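Pre-session checklist, bimanual cable sorting cell
Dorstead lab, table 3. Checked by Kimie Wada, comments by Rania Kassab. 11 August 2021

1. Emergency stop, both arms
OK. Both arms hold their position when the button is pressed.

2. Cable held above the bin
OK with comment. In our method the grasp is scored before the release, so the bundle must stay over the bin opening while the arm waits. The long strands can reach far out to the side. Keep the waiting time at 3 seconds.
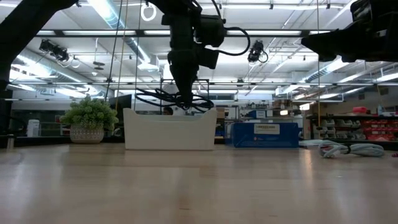

3. Arm bases and table rails
OK. All base screws were tightened by hand tool. Please write the next check in the Nedwood log also, it was forgotten last time.

4. Objects on the table
OK. The boxed items stay at the rear, and the small cables lie in front of them with free wood on the near side. One arm works at the bin and the other keeps its fingers open. 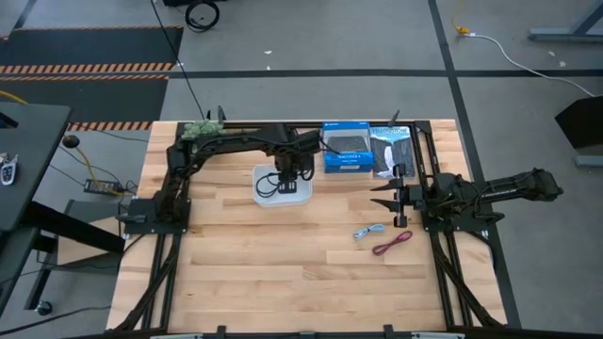 The speed limit for this phase is 50 percent. Kimie asked for 70, but I prefer to wait until the Evley controller update is tested with both arms moving together.

5. Floor cords
Needs action. Cords near the table must be fixed with tape before visitors come. Not urgent for today's session.

6. Finger position at the cable tie
OK. The policy should close the fingers close to the tie, where the strands come together. If it closes only on the loop, mark the trial as "weak grasp". 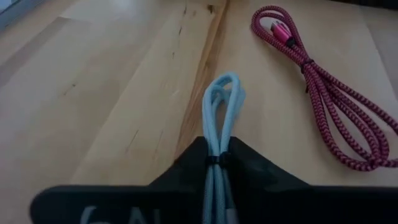

Of the 14 trials in the Correia comparison, 3 were marked weak, all with the folded cables. I think the wrist view helps more than the overhead view for this, but the number of trials is too small to say it in the report.

7. Finger pads
Not checked. The spare pads did not arrive yet. To be done by Kimie before the next session.

Result: session may start, with items 5 and 7 open.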